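Workshop notebook - September
4 min read

Sorting station, container layout. Continues from entry 221.

Purpose of this session was to settle where the two containers go on the white table and which items stay in the set. The bench layout from the last entry put them at the front, which left too little clear surface for anything lying flat. They now go near the back, close to the wall, side by side with almost no gap.

Gray on the left, yellow on the right. Same shape, nearly the same size, white rim on both. The taper means the bases sit further apart than the rims, so line them up by the rims. Lining them up by the bases gave a different gap every time and I gave up on it.

Assignment for now: bottles to yellow. Cans start on their sides in the open area in front. Gray is held for cans, pending a decision from Brakell on whether cans and cartons share. 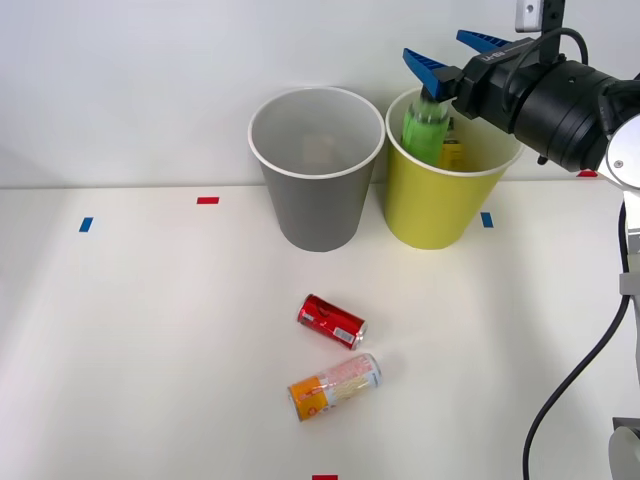

Green bottle at the yellow container, second item already in. Cans on the table.

Notes on the bottle. Upright entry is preferred. Held by the top portion, the lower half is below the rim before release, so there is little drop left. In the earlier dry runs by hand, a bottle let go above the rim tended to catch the edge and shift the container. No measurements taken of the shift. Should be done before the layout is frozen.

Second item in the same container takes up more room than its size suggests. It stands up instead of lying down, and the next one has to go beside it. Two bottles are acceptable. Three has not been tried with this set.

Cans: leave them on their sides. Standing cans were dropped from the procedure at Clostanby and I see no reason to bring them back. Placement should vary a little between rounds, both angle and spacing, but they stay in the middle of the table and do not touch the containers.
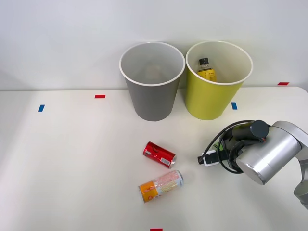
Hodus Workshop, Sorting and Layout Group

Tape: red and blue strips, short. One red to the left of the gray container, blue further out on the same side, another blue just right of the yellow-green one, a red at far right toward the back. One more red at the front, near the center. These are for position only. Color carries no meaning yet - if we want it to, write it down here first and tell Karunaratne's side before anyone re-tapes.

The small bottle with the black cap and yellow label leans on the back wall of its container. Only the upper half clears the shadow inside, so the label is hard to check from the table side. For the item log, record it before it goes in. Log numbers for this set start at 2717.

Naming: the log has "yellow", "yellow-green" and "chartreuse" for one container. Use "yellow" from now on. Old rows can stay as they are.

Open points:
- Shift of the container on a rim hit, both containers, 11 repeats each.
- Cartons: gray or separate.
- Replace any tape that lifts at the corners. Same color, same spot.
- Copy the layout sketch into the shared binder, sheet 3191.

Table wiped down at 4:40 pm. Containers left in position.

Hodus Workshop notebooks - internal use - Back to top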